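Speaker notes - Storing everyday tableware in small kitchens
Heather Tennant, Gresta
Session 2, after the coffee break. 44 minutes including questions.

Slide 1. Title
Wait for the doors. Say the handout is on the side table and covers the measurements, so there is no need to copy them down.

Slide 2. Scope
The talk covers open storage on a counter or table: mug trees, plate stands, and the use of cookware as a container. Wall rails and cabinet inserts were covered by Nia Hughes in session 1. Refer people to her slides if they ask about load on drywall anchors.

Slide 3. The Gillgate survey
Gillgate is a block of rental apartments with galley kitchens. We logged 2,832 items of tableware and cookware across 60 kitchens. The count includes plates, bowls, mugs, pots and pans. It excludes cutlery and glassware. Point out that lids were logged separately from pots, which raises the total compared with the Motness data. If asked for a like-for-like figure, say it is in the appendix of the handout.

Slide 4. Counter depth
Main point: usable depth is the limit, and width is less of a problem than tenants report. A toaster oven takes up most of the depth wherever it stands, and the door needs clear space in front. Show the plan drawing. Pause here - people usually want to look at the door swing.

Slide 5. Mugs
Stacked mugs chip at the rim and foot. A mug tree moves the contact point to the inside of the handle. Three things to check before buying:
- Base width against peg span. A narrow base under long pegs will tip when only one side is loaded.
- Peg angle. A level peg lets a mug slide off if the post is knocked. A slight upward tilt is better.
- Handle opening. Thick handles with a small opening do not go far enough onto the peg.
Load opposite pegs in pairs. Unload the same way. Mention that the Wieser tree used in our trials had a heavier base than the retail version, so the tipping results on the next slide are on the generous side.

Slide 6. Tipping results
Read the chart left to right. The lower bars are one-sided loads. Do not spend more than a minute on this one.

Slide 7. Plates
Flat stack versus upright stand. A flat stack uses less height per plate and needs no hardware, but the bottom plate can only be reached by lifting the rest. An upright stand gives access to any plate. The cost is footprint and, with larger plates, stability. Slot spacing should suit the thickest rim in the set. In Gillgate, 70 percent of kitchens kept all their plates in one flat stack, mixed sizes included.

Slide 8. A working layout

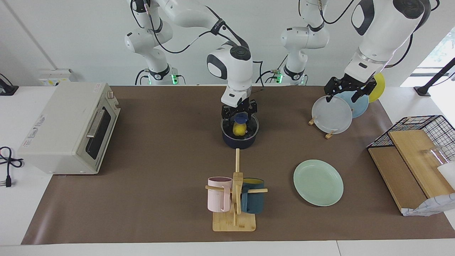
Mug tree in front of the pot, plate stand to the right, toaster oven at left.

Talking points for this slide:
Mugs are on opposite pegs, pink on the left and teal on the right, as on slide 5.
Three plates are upright in the stand. The green one is lying flat, so use it to compare the footprint of a flat plate with one on edge.
The pot is in the center and has contents. Lead into slide 9 from there.

Slide 9. Pots as containers
An empty pot is unused volume. Fruit or small items can go in it between meals, provided the pot is emptied before it goes on the stove. Keep the lid off for fruit. Tenants who cook daily found this a nuisance and went back to a bowl - say so plainly, the numbers are in the handout.

Slide 10. Questions
Likely ones: dishwasher unloading order, bamboo and damp, children reaching pegs. For damp, the answer is to dry mugs before hanging and to keep the base off a wet counter. Leave the layout slide up during questions.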